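About Brosteo

Brosteo is a school for people who want to learn a language as adults. We teach evening and weekend courses in small groups, and we have been doing it long enough to distrust most of what our own industry says about itself.

You have probably seen the ads. Fluent in 90 days. Learn while you sleep. Speak like a local by the end of summer. We don't believe any of it, and we would ask you to be careful with anyone who does, including us on a good day. Learning a language takes a lot of hours, and a fair number of them are dull.

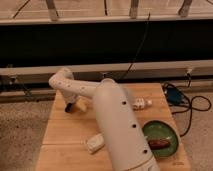 Our standard course runs 11 weeks, with two evening classes a week. By the end of it a beginner who has shown up and done the homework should know 900 words well enough to use them. Some learners manage more. Plenty manage fewer, usually in the weeks when work gets busy, and they repeat the course at half price. We publish how many people repeat. Other schools tell us this is bad for business, and they may be right.

Groups are capped at six. We tried larger ones when we opened our second site in Hollenstein, and the quiet students stopped talking by the third week. Our teachers saw it before we did and said so, more than once.

We are also doubtful about placement tests. The one we bought in, from a company called Favel, put a retired court interpreter in a beginners' group. We now use a twenty-minute conversation. It is slower and it depends on who is asking the questions, so it gets things wrong too, but students can argue with it.

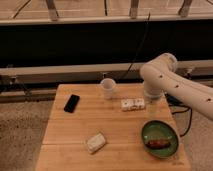 One former student wrote to us that she had expected to be told she was doing well and was a bit put out when it didn't happen until week eight. She added that she signed up for the next level anyway, mostly out of stubbornness, and that her listening was still terrible.

We get a lot of mail like that and we keep it. We don't run star ratings on this site. Over 200 people have filled in our exit survey, and the answers are posted in the front hall at both sites, complaints included. The most common one is that the grammar handouts are too long. We have cut them twice. They are still too long. 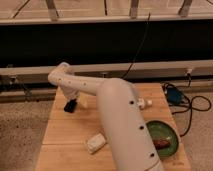 As for certificates, we give one if you ask. It says which course you took and how many classes you attended. It does not say you are fluent, and an employer who wants proof of that should talk to you in the language for ten minutes.

You can sit in on a class before paying anything. Thursday evenings are best for beginners. Please email the office first so the teacher knows to expect you.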